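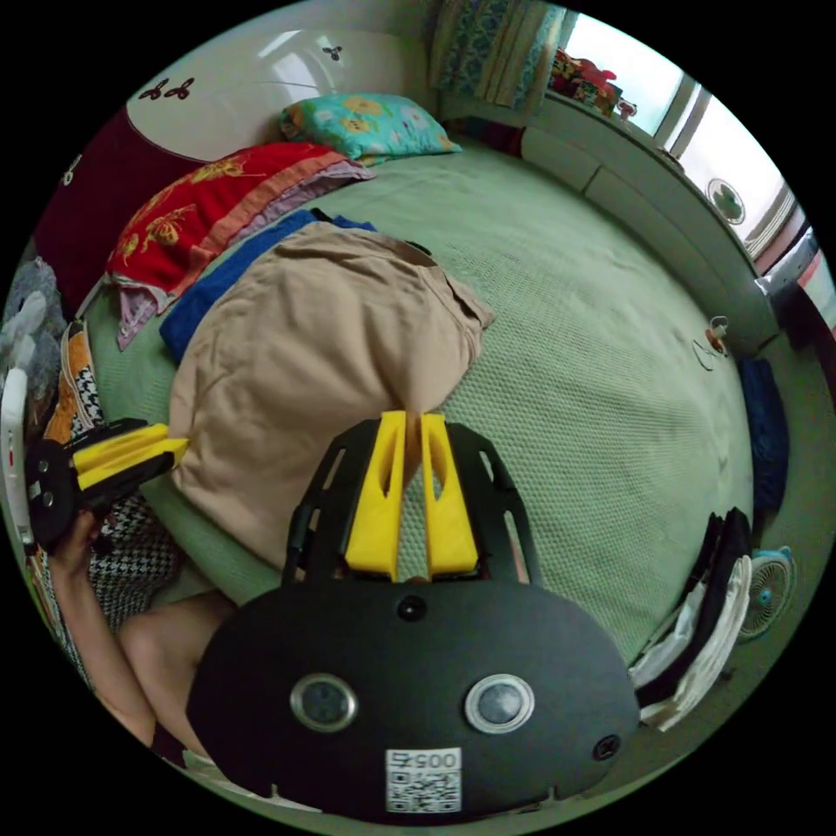

Beige blanket, folded, on the bed.

Category: Home Safety > Bedroom Checks

I do this bedroom check at the Halim rental every June, and my notes have gotten longer each time. Copy whatever helps!

1. Smoke alarm. Pressed the button, got a good loud beep. OK.

2. Space heater (the little Skomix). Keep it 3 feet from bedding, plugged straight into the wall, no power strips ever. Cord looked fine. OK.

3. Window. Opens all the way now, but the latch sticks. NEEDS WORK. I'll bring the spray next time.

4. Clothes and bedding. Nothing over lamps, nothing piled by the outlets. I fold as I go, so this one takes me forever.

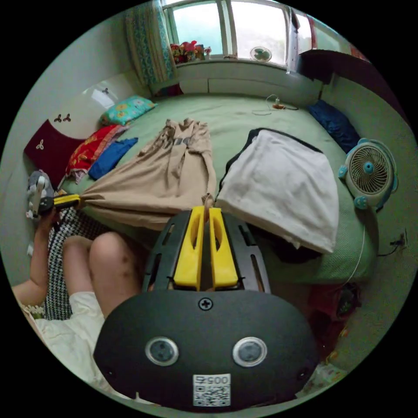 Rhydian Parry: I'd add the dresser to this list. Ours had no wall strap and it came down when a drawer got pulled out. Two screws would have stopped it.

Good call, Rhydian, added it!

5. Dresser. Strapped to the stud, 2 screws, gave it a hard tug. OK.

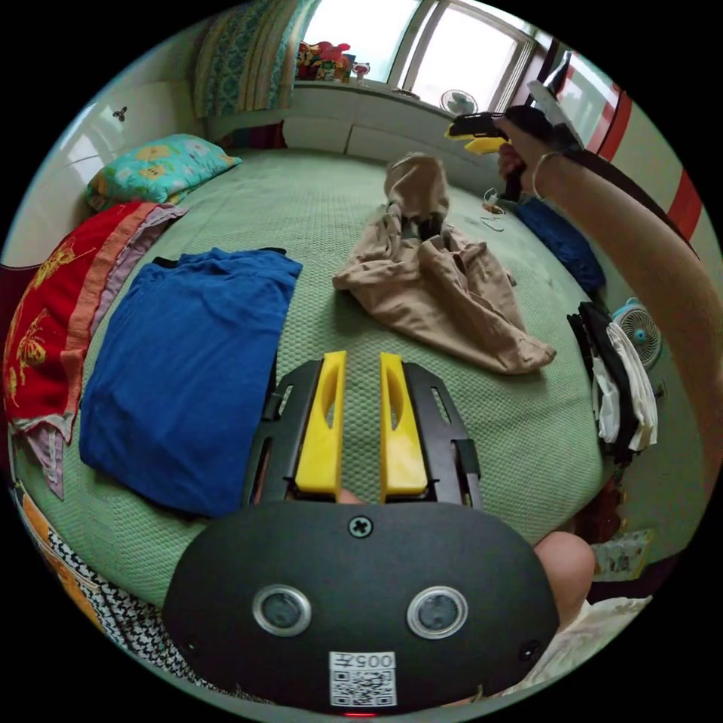 6. Night path. Walked from bed to door with the lights off and stubbed my toe on the hall runner (ouch). Rug tape goes down before the next guests.

Checked 07/04/2026

Contact | © Rostudar Home Notes | Back to top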